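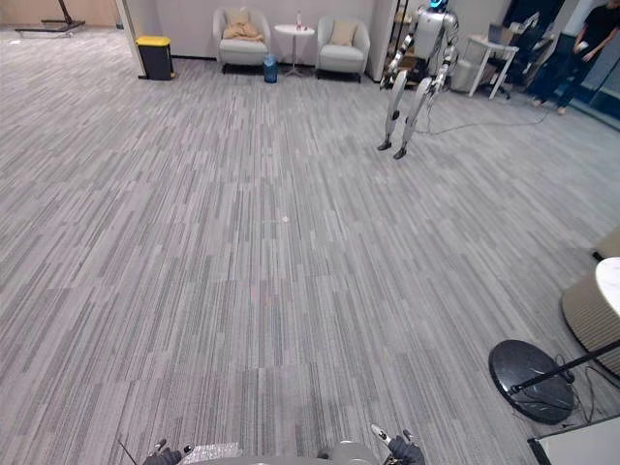
The upstairs reading room at Rundon, with its striped gray carpet and a white armchair by the wall.

Rundon Community Library
Progress report to the Osagie Fund
14 Jul 2021

Dear friends at the Fund,

It has been a full few months since we last wrote, and we have a good deal to tell you, most of it happy. As you know, your grant was made to help us collect and look after the spoken memories of people who worked at the old Zonness mill, and to get those memories into a shape where their grandchildren (and anybody else who cares to) can listen to them. We are further along than we expected to be in some ways and a bit behind in others, and we will try to be plain about both.

Recordings

We have now finished 53 interviews. The shortest is a lovely quarter of an hour with a lady who only worked one summer in the packing shed and insisted she had nothing to say, and the longest took three visits and a whole coffee cake. During the winter we did most of them over the telephone, and we were worried the sound would suffer. A few of those calls are rather thin and crackly, but people were often more relaxed in their own kitchens than they ever were with a microphone on the table, and we plan to keep offering phone interviews to anyone who prefers them.

What people want to talk about has surprised us. We had prepared questions on wages, shifts and the strike, and we did get good material on all of those. But again and again the talk went to the walk home, the bakery that stayed open for the night shift, who married whom, and the river changing color depending on what was being dyed that week. We have added a set of questions on everyday life outside the gates, and we only wish we had thought of it sooner.

Transcripts

Typing up is the slow part. Of the 53 interviews, a little over half have been typed and checked, and the rest are waiting their turn. Mill words give us trouble, and so do local nicknames, which everybody spells differently and feels strongly about. We keep a running word list at the front desk, and visitors have been adding to it and correcting one another in the margins. It may well end up as a small booklet of its own.

The listening website is being built by Jostudier, who have been patient with our changes of mind. A trial version went up in the spring with a handful of clips on it. The main complaint was that the play button was too small, and that has been fixed. We hope to open the full site to the public in November.

Photographs and papers

We did not ask for these, but they came anyway, in shoe boxes and grocery bags. We have scanned 200 items so far, mostly snapshots, pay slips and dance tickets, and every original has gone back to its family with a thank-you note and a print. Labeling is still to be done for many of them, and we would like to hold an afternoon in the fall where people can come and put names to faces.

Money

Spending is close to plan. Travel came in well under, for obvious reasons, and we would like your permission to move $185 from that line to buy a second backup drive and some acid-free folders. The drive we have is nearly full, and having only one copy of these voices makes us nervous. Printing the leaflets cost $90, just as budgeted.

What comes next

Our first job is to catch up on transcripts, and we have two new typists starting after the summer. We also have a waiting list of former mill hands we have not reached yet, several of them well into their eighties, and we will be going to them first. The school has asked for a short set of clips to use with the younger classes, and we have said yes.

Please do come and see us if you are passing through. We can promise tea and at least one argument about the correct name for a bobbin cart.

With our warm thanks,
The Zonness Mill Memories team
Rundon Community Library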